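# Learning Thin Film From Human Wrists

Plastic bags remain a hard case for robot manipulation. They have no fixed shape, and clear film gives depth sensors little to work with. The Helano study takes its training data from people, using wrist bands printed with square markers to recover hand pose while a head-level camera records restocking work at a café table.
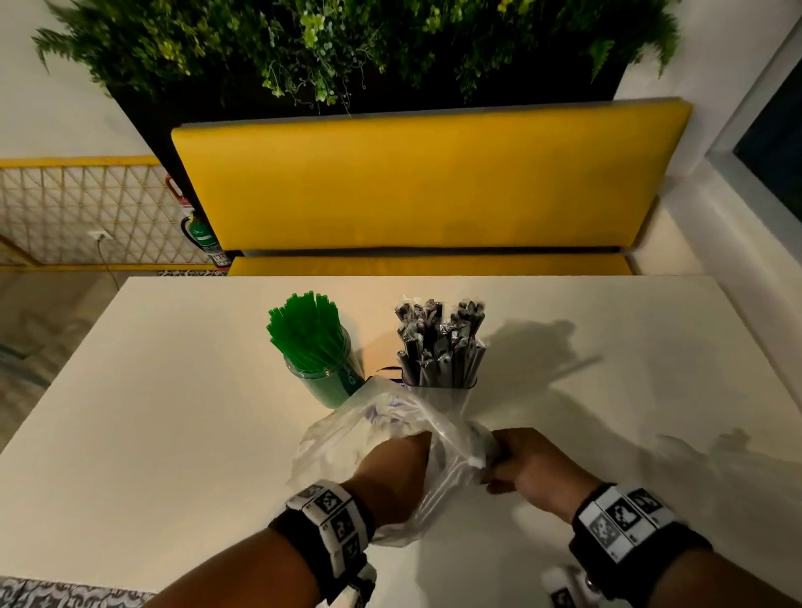 Why use markers when hand-tracking software exists? Trackers lose the fingers behind wrinkled plastic, while a coded square at the wrist gives a usable pose from a single view.

The data set holds 3,120 episodes, 700 of them involving drinking straws. Opening a bag takes both hands, and the tension between them has to be inferred from motion alone.
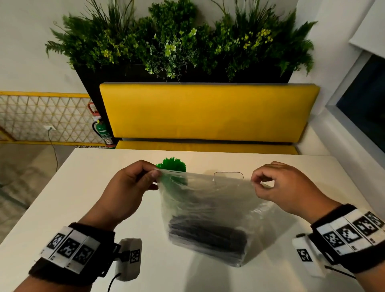 ## Results

Skiller, the policy trained on the recordings, was tested over 200 trials on a two-arm platform. Most failures came at the bag's neck, where the grippers closed on one layer of film and missed the other.
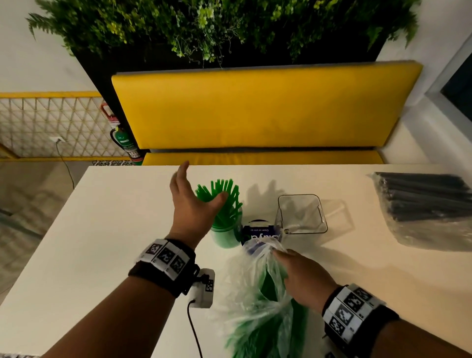

A second model, Avcı, adds a wrist-pose loss and reduced those errors. Its mean cycle time was 284 seconds, still far slower than a person.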